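Vamemano (programming environment)

From the open hardware wiki. This article needs more sources.

Vamemano is a graphical programming environment for small microcontroller boards. Programs are drawn as blocks joined by wires, then turned into C and compiled on the host computer. It was started by Norbert Borbély as a teaching tool and is now mostly kept up by Abena Nyarko and Kofi Agbenyega. Best known for the Hamance board, which it was written for, but other boards work too with a board file.

Not to be confused with Mahama, the runtime library that goes on the board. People mix these up all the time in forum posts. Vamemano is the editor and the code generator, Mahama is the part that runs.

History

Borbély wrote the first version as a set of scripts that read a drawing saved from an ordinary diagram program and wrote out a sketch file. No editor of its own. Worked if the drawing was clean, failed without any message if a line ended a hair short of a box. Students complained, so an editor was added, and the drawing import was dropped a while later.

Nyarko joined to rewrite the code generator. The old one copied text templates in the order the blocks had been placed on the sheet, so moving a block could change what the program did. The rewrite sorts blocks by their wires instead. Version 2 came out on May 7, 2018 with the new generator, a new file format, and the Broma link (see below). Files from the first version can be opened but not saved back.

Agbenyega did most of the work on the board files, and wrote the simulator, which is still marked experimental.

Overview

A program is called a sheet. Each sheet has inputs on the left, outputs on the right and whatever is needed in between. Wires carry one of the following types:

Bit (on or off)
Number (signed integer)
Real (floating point, slow on the smaller chips)
Text (fixed length, set at compile time)
Pulse (an event with no value)

Wires of diffrent types have different line styles. Number can be joined to Real directly, anything else needs a convert block. Joining Text to Number gives a red wire and the sheet will not compile.

The standard library has 227 blocks. Many of these are the same block for different types, e.g. there are separate Latch blocks for Bit, Number, Real and Text. Generic blocks have been asked for. Not planned as of this writing. 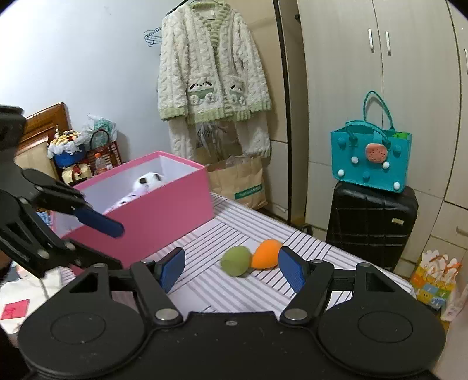 Sensor blocks are grouped by what they return, so a thermistor and a light sensor both sit under Analog while most I2C parts sit under Bus. Color sensors are in Bus and return three Number wires, red green and blue, with an optional fourth for clear light. A Hue block turns these into a single angle, and Compare Range does the rest. For two strongly different objects, say an olive-green and a bright orange sponge, a pair of Compare Range blocks is enough. With the two egg-shaped sponges lying right next to each other the sensor needs a narrow view, or the reading lands somewhere in the middle and neither range fires. The library has no block for this. Average does not help, it makes it worse. Most published sheets use Sample and Hold with a Pulse from a position switch, which gives one reading per stop.

Execution model

Mahama runs the sheet as a loop. On each pass it reads all inputs, works through the blocks in sorted order, then writes all outputs. Inputs do not change in the middle of a pass. The pass time is set in the sheet properties, default 200 ms. If a pass takes longer than that the next one starts right away and the Overrun bit goes on for one pass.

Pulses are kept for exactly one pass. A pulse that arrives while a pass is running is held for the next. Two pulses on the same input within one pass count as one. This is in the manual but easy to miss, and is the usual cause of encoder counts coming out low. For encoders use the Quadrature block, which runs from an interrupt and keeps its own count.

Feedback wires (a wire going from a later block back to an earlier one) are allowed only through a Delay block. Without it the sorter cannot find an order and reports "loop on sheet" along with the block names.

Example of the sorted order for a simple blink sheet, as shown in the Order panel:

1 Start
2 Delay (Bit), out only
3 Not
4 Delay (Bit), in only
5 Digital Out, pin LED

Delay is listed twice. Its output is read at the beginning of the pass and its input stored at the end.

Code generation

The generator writes one C file per sheet plus a header with pin names. Output is readable, more or less. Each block becomes a function call with a comment giving the block name, and wires become static variables named after the block they come from. Users can add their own C through the Code block, which takes up to 2 outputs and any number of inputs. Code in the block is pasted as is, not checked. A missing brace shows up as an error much further down the file.

Memory use is fixed at compile time. There is no malloc in Mahama and user code calling it is on its own.

Wires that go nowhere are removed. So are blocks with no used outputs, except those marked as having side effects (Digital Out, Serial Write, Store and so on). This catches out people who put a Code block on a sheet with nothing wired to its output and expect it to run. Tick "keep" in the block properties.

Broma link

Broma is the serial protocol between the editor and a running board. Used for watching wire values live, changing constants and starting or stopping the loop. Runs over the same USB serial port as the upload, so a sheet that also uses Serial Write on that port will get garbage on both ends. The editor warns about it. Boards with a second UART can move user serial there.

Frames are short: a start byte, a length, a command, data, and a checksum. The checksum is a plain sum and will not catch swapped bytes. Wumpini Acheampong proposed a CRC version and it exists as a patch, turned off by default as it does not fit on the smallest supported chip together with the text library.

Commands:

Hello, returns the sheet name and build number
Read, returns the value of one wire
Watch, sends a wire value at the end of every pass
Set, changes a constant until reset
Run and Halt
Bye

Set does not write to flash. Values changed from the editor are lost at power off unless copied back into the sheet with "Keep live values". Text constants cannot be changed live.

Watching too many wires slows the loop. On the Hamance the limit depends on the baud rate and the pass time, and the editor shows a yellow bar when the link is near full.

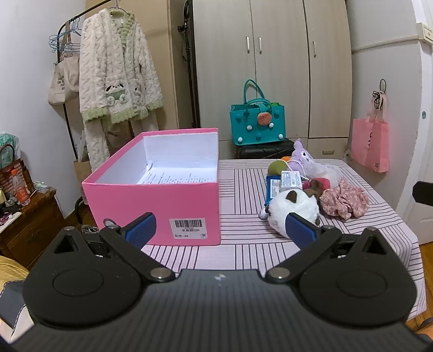 Tablecloth with blocks of dark stripes, hanging over the edge of a table.

Supported boards

The Hamance is the reference board, everything in the manual assumes it. It has screw terminals for the analog inputs and a socket for a plug-in motor driver. Board files for common Arduino type boards are included with the install. Others are user made, quality varies. A board file is a text file listing the pins, what each pin can do, the clock speed and the compiler flags. Example entry:

pin D5
 can digital, pwm
 timer B
 label "Motor L"

Pins sharing a timer share a PWM frequency. The editor knows this only if the timer line is there, and several of the user made files leave it out. In that case setting the frequency on one pin changes the other with no warning.

Servo output takes over one timer completely. On boards with few timers, adding a Servo block will disable PWM on some pins and these go gray in the pin list.

Simulator

The simulator runs a sheet on the host with sliders for analog inputs and buttons for digital ones. Timing is not exact. Bus sensors are simulated with a text file of readings, one line per pass, going back to the top at the end of the file. Interrupt blocks are not simulated at all, Quadrature just returns zero.

Ewurabena Amissah wrote a add-on that records sensor readings from a real board over Broma and saves them in the simulator format. Part of the normal install now, under Tools, Record. Only works with Number and Real wires.

File format

Sheets are saved as plain text, one block per line followed by the wires. Position on the sheet is stored at the end of each line. This means moving a block shows as a change in version control even if nothing else is different. An option to store positions in a separate file was added for this reason. Off by default.

Sub-sheets are stored in the same file as the main sheet unless exported. Exported sub-sheets are linked by relative path, moving the folder breaks nothing but renaming a sub-sheet does.

Known problems

Undo does not cover changes to sheet properties.
Zooming out far enough hides wire labels and they sometimes stay hidden until the sheet is reopened.
Real values in the watch panel are rounded, the board value is not.
Upload fails if the port is open in another program, the error message says "no board".
Copying a Delay block copies its start value but not its comment.
Long Text constants are cut to the wire length without a warning.

Comparison with LabVIEW

Often asked. Both use wires and blocks, and the idea of running a block when its inputs are ready is similar. LabVIEW has while loops and case structures drawn as boxes around other nodes. Vamemano has neither, the whole sheet is one loop and choices are made with Select blocks. All branches of a Select are worked out on every pass, whether picked or not. For long calculations this wastes time, and the manual suggests putting them in a sub-sheet with an Enable input.

Vamemano sheets cannot be opened in LabVIEW or the other way round.

See also

Mahama (runtime library)
Hamance board
Broma protocol
Dataflow programming
Ladder logic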